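Ticket 769
Subject: Access track, Furkberg side – loose gravel and soft right edge
Category: Grounds / tracks
Status: Open, waiting on material
Priority: Normal

Reported

Delivery van for the Lukeck store slid toward the verge on the stretch before the bend. No damage. Driver asks whether the track can be graded before the February deliveries, or whether he should use the Bárány gate until then.

Log entry 1

Walked the track from the Furkberg gate as far as the bend, a distance of 500 yards. The first part is fine. The culvert is clear at both ends and the marker posts are standing. The gate latch is stiff but closes.

The trouble starts on the straight. The packed strip down the middle is still good to drive on. Outside it the surface is rougher, with loose gravel and pebbles, and the right side is worse than the left. Stone and soil have spread into the verge there, and it is hard to say where the track stops and the grass starts.

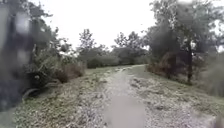 Reply from Ollitz: we would not grade the full width. If the center is packed and holding, a blade will only loosen it, and then you have the same complaint on the whole track. Rake the loose stone back from the right, add crushed stone where it is thin, and roll it. Please confirm the length of the bad part and whether a roller can get through the gate.

Log entry 2

Measured the bad part with the wheel: 96 feet, ending short of the bend. Gate opening is wide enough for the small roller but not for the tandem. Sent both answers to Ollitz.

Also checked whether water is the cause. Poured two cans on the right side and watched where it went. It ran along the edge for a few feet and then into the grass, so the edge is not holding water at that spot. Did not repeat the test farther up.

Log entry 3

Raked the first 30 feet by hand as a trial. Most of the stone came back easily. The clumps with soil in them did not, and had to be broken up with the back of the rake. Drove the pickup over it four times at walking speed. The raked part moved a little under the right wheels on the first pass and less on the others. It still needs rolling.

The driver was told to keep to the center strip and to slow down before the bend. He would still like to know about the Bárány gate. That gate is usable, but the turn behind it is tight for the long van – short van only.

Log entry 4

Ollitz agrees with the small roller and will send crushed stone with the next load for Lukeck. They ask that the raked stone be left where it is until then. No date given yet.

Still to do:
Rake the remaining 66 feet
Spread and roll when the stone arrives
Oil the latch on the Furkberg gate
Check the edge again after the first heavy rain

Ticket stays open until the rolling is done.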